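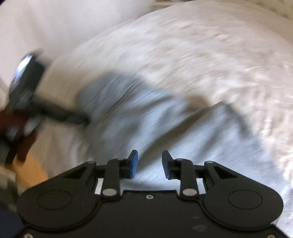
By the second week at Heststead I could make a bed worse than I had ever made one in my life, and I was being paid more for it. I had done rooms at the Mbeki Hotel for eighteen years with my own two hands. Now I had a black plastic thing to hold, with two fingers that ended in blue pads, and the pads pointed at each other across a gap like two people waiting for someone else to speak first. Under it lay the white bedspread in a great rumpled heap. My job was to get it flat without touching it.

"Just work naturally," said Xiomara Nguyen-Tran.

"With this?"

"As naturally as you can with that."

She ran the floor for Stemer, who had taken the old carpet showroom by the ring road and divided it into bedrooms. They had no ceilings and the windows were painted on. I went from one to the next, stripping and making, and whatever the gripper saw and did went off somewhere to be learned from. At the end of it all would be the Tunine, a machine that made beds. There was a drawing of it by the kettle. It had a sort of neck.

I should say that I didn't believe in it. I said so at the interview, and the young man wrote it down and gave me the job.

A bed is made mostly with the bits of you that you don't notice. You throw the cover out, and it fills with air, and while it's coming down you've already gone round the corner of the mattress to meet it. You smooth with the side of your forearm. You hold a hem under your chin. If the far corner has gone under, you lean your hip on the near one and tug. None of this can be done with two blue pads. They pinch, and pinching is what you do to a sock.

So I pinched. I'd take up a fold and walk it to the foot of the bed, and the rest of the cover would come along in a lump behind it. I'd go back and pinch the lump. On the first morning one bed took me nine minutes, and it looked as though somebody was still in it.

"That's lovely," said Xiomara.

"It isn't."

"It's lovely data."

"Would you sleep in it?"

She looked at the bed. She had a way of considering a question properly even when you'd only asked it to be rude. "I've slept in worse," she said, and went off to see why someone in bedroom four was shouting.

That was Dermot. Dermot had been put on towels. He'd come from the laundry at the hospital and could fold a bath sheet in the time it took me to say so, and the gripper had reduced him to tears of temper. He would get one corner to the other corner and let go to reach for the next pair, and the whole thing would slither off the table.

"It wants a third hand," he told me at the break. "It wants somebody standing next to it with a pair of hands."

"That's you."

"That's what I'm saying. They've already got one. They've got me."

I laughed, but I thought about it on the bus. At the Mbeki we'd once been given a trolley that was supposed to follow you down the corridor by itself. It followed you very well until it met a door, and then it waited. Each of us had ended up walking backwards in front of it, propping doors open with a foot, talking to it. The manager told visitors that the trolley had saved us a lot of work. In March it was put in the linen store with a sheet over it and we went back to pushing.

The people from head office came on a Wednesday. They had brought the Tunine, or the top half of it, bolted to a heavy base on wheels. The neck was shorter than in the drawing. We were asked to stand along the side of bedroom two and be quiet, as if it were a horse.

A man in a good jumper did the talking. He said that it had learned from people like us, and he held out his arm in our direction, and one or two of the visitors clapped. I looked at my shoes. Dermot bowed.

Then it made the bed.

I'll be fair to it. It found the edge of the cover first time, and I know people with eyes who can't do that. It took hold and lifted and backed away, very steady, and the cover slid up the mattress. It put the edge down and felt along and took hold again. The visitors leaned in. It did the left corner and the right corner. It went over a wrinkle and then over the same wrinkle from the other side, and I felt the back of my neck go warm, and it took me a moment to know why.

It was me. That was how I did it. I'd had no way to smooth with the pads, so I had got into a habit of dabbing, two short dabs and a drag, and then going round to have another go from the far side. I hated doing it. I'd never have done it at home or at the Mbeki, or anywhere I had the use of my arms. There it was, dab, dab, drag, with great patience, as if it were the proper way and had been handed down.

"Look at that," said one of the visitors. "You'd think it cared."

It took thirty-nine minutes. The man in the jumper filled in for the first few and then ran out of things to say, and for a good long stretch we all simply stood there in a room without a ceiling and watched a bed. A pillow had been left on the floor at the start, I suppose to make it more real. The Tunine wheeled up to it and stopped. Xiomara stepped out, picked up the pillow, tucked it under her arm and stepped back. She did it so smoothly that I don't think the visitors saw her. I'd spent half my working life doing just that, getting a thing out of the way before it could be noticed, and I must say she had a gift for it.

When it was finished they took pictures. The bed was all right. The near side hung lower than the far side, and there was a ridge down the middle where I always left one.

Afterwards she found me in the kitchen, washing cups. The Stemer people had gone through five packets of biscuits and left every cup where they'd stood with it.

"Well?" she said. "You can say it."

"It made a bed."

"But."

"But a supervisor would have had it off again and made me start over."

"It'll get quicker."

"I dare say." I handed her a cup and she dried it. "Who's going to move the pillow?"

She didn't answer that. She dried the cup for longer than it needed. Then she asked whether, if they built me something different to hold, something flatter, with a bit of give, I could show them how I did it before. The throw and the forearm and so on.

"I could show you now," I said.

We went back through to bedroom two. The Tunine had been shut down and its arms hung at its sides. I pulled everything off on to the floor, and she came and stood at the foot, and I threw the cover. It went up and filled and came down, and I was round the corner to meet it, and I did the chin and the hip and the long sweep with my arm. My knees complained. I hadn't done one properly in weeks, and I'd put a little show into it.

"Again," said Xiomara. She had moved round to the side and was watching my elbow. "What did you do there, just before it landed?"

"Nothing."

"You did. You did something with your wrist."

I did it again, and watched for it, and of course with me watching it went wrong and the cover came down crooked.

"I don't know," I said. "I've no idea what I do."

She wrote that down as well. I picked up the cover by its hem, and Dermot put his head round the partition with his coat on to tell me that the bus was in.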